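Vindport Shared Workshop / Notebooks
Search the notebooks Go
16 shares | 3 comments

Jan 15, 2022
Pouring, two hands, still on the Olszewski bench

Picking up where I left off, with the fizzy drink question, which I kept promising everyone I would get to and then kept finding wiring to tidy instead. Water pours have been fine for a while now. The arms go where Movier tells them (Movier is still my own motion script, it is now 776 lines long and I'm sorry to anybody who has to read it), the bottle tips, the cup fills, everybody claps politely. Soda is a different animal and I should have respected that sooner.

The trouble is the foam, of course. Magnus Geddes warned me back in June that I'd end up writing a foam program with a pouring program attached, and I laughed, and I owe him a coffee. The tilt profile I had for water goes to its final angle in one smooth sweep. With soda the first splash into the bottom of the cup throws up a head that takes ages to settle, and if the bottle just stays over, the level check reads the top of the foam and decides we're done. So I get a cup that is "full" according to the log and has two mouthfuls in it.
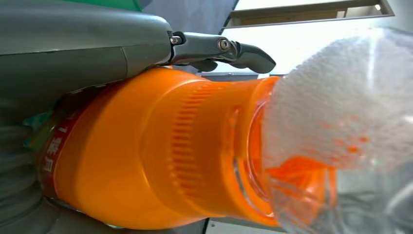
Mouth of the bottle in the cup, orange soda under a big head of foam.

What I changed this morning, so I can find it again:

Split the tilt into steps, with a pause of 1000 ms after each one. I tried half that first and it made no difference I could see. The pause does slow the whole thing down and it looks a bit like a very cautious grandparent pouring tea, which I have decided I like.

Moved the end of the pour so that it brings the mouth of the bottle further into the cup and lower against the side. Less drop, less splash. Anybody who has worked a summer behind a counter could have told me this and I'm a little embarrassed at how long I spent on timing before I thought about it.

Left the grip force alone. It's set at 707 on the Bosska board, in whatever units that board thinks in (I have asked twice, the manual just says "units"), and at that setting a full bottle stays put and the plastic springs back afterward. Please don't turn it up to be safe! A soft bottle with the cap off is basically a water pistol, and I have the shirt to prove it.

After lunch I went back to the pickup and the regrasp, since a nice pour is no use if the bottle arrives in the wrong place. The plan is still one hand around the middle and the other supporting the bottom end, both moving together, so that the lower hand takes a share of the weight while the upper one sets the direction. Capped bottles only for this part until I trust it. I keep wanting to do it all with one hand, it would be so much simpler to code, but the wrist creeps under a full bottle and the creep shows up as a slow sideways drift just when you'd like it to hold still. With a hand under the base the drift has pretty much gone. The remaining problem is that the two arms don't start at quite the same moment, and for that first instant they are pulling against each other.

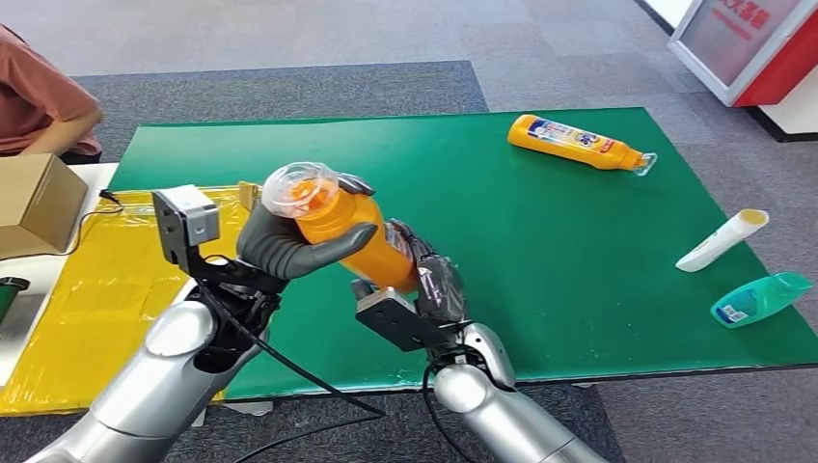
Myfanwy Eynon thinks the late start isn't in the arms at all, and that I should look at how the Bosska board queues the second command before I touch another line of the motion code. She'd send both targets first and then one single go, and let the two arms sort themselves out from there. I grumbled a bit, but I think she's right, and it is a much smaller change than the one I had sketched out over two pages.

To do next time:
- try the single go signal
- log the start time for each arm separately
- make the level check wait for the foam to drop before it reads
- buy more soda, the bench supply is mostly flat by now and flat soda is far too well behaved to learn anything from
- return the long hex key to the Olszewski drawer (me, sorry)

Stopped early, my back had had enough of leaning.

3 comments

Magnus Geddes
Coffee accepted, large please. On the level check, could you weigh the cup instead? Foam hardly weighs anything, so you'd get past the whole waiting business. There's a kitchen scale in the cupboard by the sink that talks serial if you're patient with it.

Myfanwy Eynon
Seconding the scale. And do log the start times before you change the go signal, otherwise we'll never know what we fixed.

benchrat
is the step table for the tilt in the shared folder? I've got a syrup pour that could use it

Share this entry
Older entry Newer entry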